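Cantero portable fabric wardrobe, black: seven weeks in

I have owned three fabric wardrobes in my adult life and every one of them ended up on the curb. So when my cousin Mi-kyung Wi told me the Cantero was "different," I asked her how, and she said the cover was black. That was the whole sales pitch.

I bought one anyway. I moved in February into a back bedroom that has a window, a radiator and no closet, and the cheapest real wardrobe I could get up the stairs was $324 before delivery. The Cantero cost me $50. At that price I figured I could stand to be disappointed.

The box says "no tools, no stress." There are no tools, that much is true. You get a bag of tubes, a bag of plastic corner joints, a folded cover and a sheet of drawings with no words on it. Two of the joints look identical and are a few degrees apart, and the drawings don't help you tell them apart. I had the base together and most of one side up before I found I had swapped them. Pulling a tube back out of a joint takes a lot more muscle than pushing it in. Start to finish I was on the floor for most of an evening, and I've built plenty of this kind of thing.

The cover is where I expected the money to have been saved, and some of it was. The stitching along the bottom hem had a loose run of thread out of the bag. The zipper works if you hold the fabric below it with your other hand, and if you don't, it grabs. The fabric itself is better than I expected. My last one was a papery white material that tore at the corners the first summer. No tears so far, but seven weeks is nothing, and I've seen the five-star reviews written the same day the box arrived. I don't know what those people think they are reviewing.

Now the black. In the product photos it looks smart. In my room it means I can't find anything. Dark pants vanish against the back wall, and a black strap might as well not exist. I got a little stick-on light from the hardware store for the inside and it fell off twice, so now I open the curtains and feel around. Light colors are fine. If most of what you wear is navy or charcoal, buy the gray cover, assuming they ever have it in stock again.

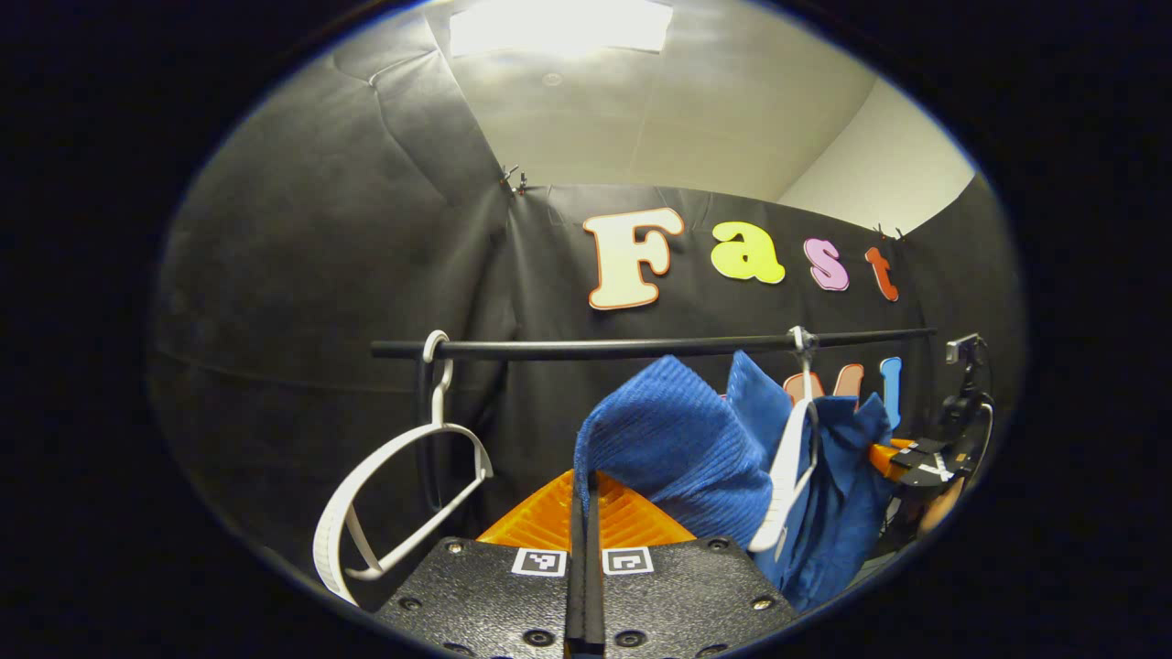 The rail was my main worry. On my old Skundorach the rod bowed in the first month with nothing heavier than shirts on it, and by the end everything slid to the middle and sat there in a lump. I've been careful with the Cantero and kept the winter coats elsewhere, so take this as a light-use report. With shirts, a couple of dresses and one heavy cardigan, it has held. The listing claims 50 pounds. I don't believe it and I'm not going to test it with my own clothes. Soon-im Won, who has the same model in her hallway, loaded hers with coats and says the whole thing leans toward the door now. She still likes it, for what that's worth.

Hangers slide easily, a bit too easily. Plain plastic ones drift toward one end whenever I tug something off, and the finish on the rod doesn't give the hook anything to grip. Wire hangers are worse. The velvet kind stay put better, but I'm not replacing every hanger I own to suit a $50 wardrobe.

Knits are a separate complaint. I don't like hanging sweaters at all, they grow shoulders, and there's no proper shelf in the standard version. The listing shows a neat stack of folded sweaters, and if you read down far enough you learn that the shelf is an add-on sold separately. I think that's sneaky. I ended up keeping my knits in a drawer across the room, so the wardrobe hasn't solved the problem I bought it for, only half of it.

Smell: yes, when new. Something like a shower curtain. I left the cover hanging open for several days and it faded. It hasn't gotten into the clothes that I can tell, and I have a fussy nose.

Customer service gets a grudging point. One of my joints had a hairline crack, I wrote in, and someone named Janaka Pramanik sent a replacement without making me mail back the old one. He also sent a coupon for the shelf. I have not used it.

Would I buy it again? For a rental, a guest room, a kid coming home for the summer, probably. For a bedroom you plan to stay in, save up. The $269 open rack from Istent is sturdier and I've leaned on one in a showroom without it moving, though then you are looking at your clothes all day and dusting them too.

Three stars. I'll update if the rod goes.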